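Proyecto Wumik: software de manipulación de ropa en viviendas
Informe de avance para Fidthorpe
Diciembre de 2024

Resumen del periodo

Este semestre el conjunto funciona por fin de punta a punta: grabamos con las pinzas de mano, la trayectoria se reconstruye sin intervención manual, la política se entrena por la noche y por la mañana tenemos resultados comparables con los del día anterior. En abril cada uno de esos pasos era un script distinto en el portátil de una persona distinta, así que estamos muy contentos con el cambio.

Percepción

El trabajo más duro ha sido la segmentación de prendas sobre fondos estampados. Las sábanas con lunares, rayas, letras grandes o dibujos confundían al modelo anterior, que tomaba trozos del estampado por ropa. Da-eun Byun rehízo la etapa con una red más pequeña que trabaja directamente sobre la imagen de ojo de pez, sin rectificarla antes. Ganamos velocidad y, lo que más nos ilusiona, dejamos de perder los bordes, que es donde suele aparecer la segunda pinza. Las prendas negras a contraluz siguen siendo el caso difícil: los pliegues desaparecen y el estimador de orientación duda entre la manga y el bajo. Los forros de otro color ayudan mucho cuando asoman, y ya los usamos como pista para distinguir el derecho del revés.

Reconstrucción de trayectorias

Woo-jin Song integró el nuevo módulo de localización visual-inercial, Noh, en la cadena de procesado. De las 2000 demostraciones previstas para esta fase se han procesado todas, y el filtro automático descarta las que tienen saltos de pose o una sincronización dudosa entre las dos manos. Las ventanas muy luminosas nos daban problemas de exposición y ahora se enmascaran antes de extraer puntos característicos. ¡Ha sido una línea de código con un efecto enorme!

Planificación y control

El planificador trabaja con horizontes cortos y vuelve a calcular la trayectoria cada 100 milisegundos. Para tareas con dos pinzas (estirar, sacudir, doblar por la mitad) añadimos una restricción de tensión que evita tirar de la tela cuando ambas manos la sujetan. Falta resolver el relevo de una mano a otra, que todavía depende de un umbral de apertura ajustado a mano para cada tipo de tejido.

Herramientas

Lavanya Mudaliar publicó el visor interno de episodios. Permite ver las dos cámaras en paralelo, saltar al instante en que se cierran los dedos y marcar un fallo con una tecla. Revisar una sesión lleva ahora unos 30 minutos, y el equipo de Erdale ya lo usa a diario.

Pendiente para el próximo periodo

Relevo entre manos sin umbral manual.
Ampliación del conjunto de prendas oscuras.
Evaluación en una vivienda que no aparezca en el entrenamiento.

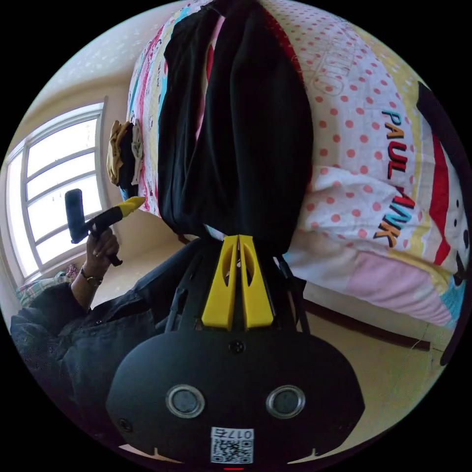
Milagros Arango
Responsable de software, proyecto Wumik

Prenda negra larga sujeta por los dedos amarillos de la pinza, con la cama detrás y un segundo dispositivo de mano a la izquierda.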